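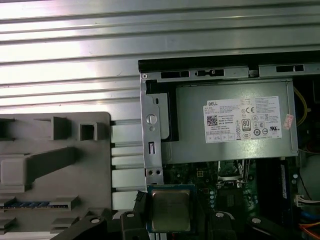 Charge for it from the first week

Most advice for people starting a software company says to get users first and worry about money later. I think that advice has done more harm to small founders than any downturn has.

I spent four years at Kullonen, which made scheduling software for repair shops. We gave it away for the first 18 months. At the high point we had 1095 shops signed up, and we put that number on every slide we had. When we finally asked for $30 a month, 100 of them stayed. The rest had never needed it much. They had told us they loved it, and I believe they meant it, but liking something free doesn't cost anything.
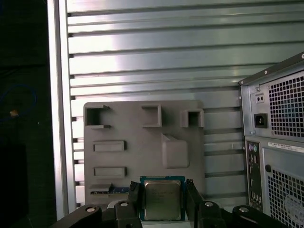

Those 100 shops could have told us everything we needed to know a year and a half earlier. Instead we built features for the other group, who had plenty of time to write to us.

Glenys Penrose did it the other way around with Mindis. She sold parts tracking to computer refurbishers, and her first version was a spreadsheet and a phone number. She billed her first customer on a Saturday, before she had a logo. Growth was slow and investors weren't interested. She has 637 paying accounts now and owns the whole company.

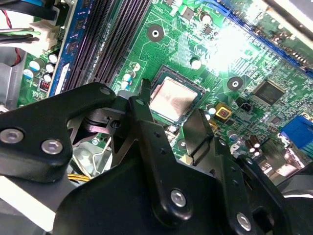
A processor in its socket on a green motherboard.

The usual objection is that some products only work once a lot of people are on them. Roland Bellamy, who was my boss at Staniforth before any of this, has made that case to me many times. He is right about marketplaces and messaging apps. But most people starting a company this year are not building one of those. They are building a tool for a dentist or a warehouse, and the dentist doesn't care how many other dentists have it.

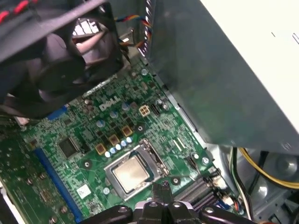 The other objection is that a price scares people off before they see what the product can do. Then offer a refund. We did that in our last year and very few shops asked for one.

I don't think the price has to be right, either. Ours was too low and Glenys says her first one was silly. You can change a price. What's hard is sending a bill to somebody who has been told for 18 months that there won't be one. I made those calls myself and I would not want to do it again.

Contact | Copyright Brenda Blackburn, all rights reserved | Back to top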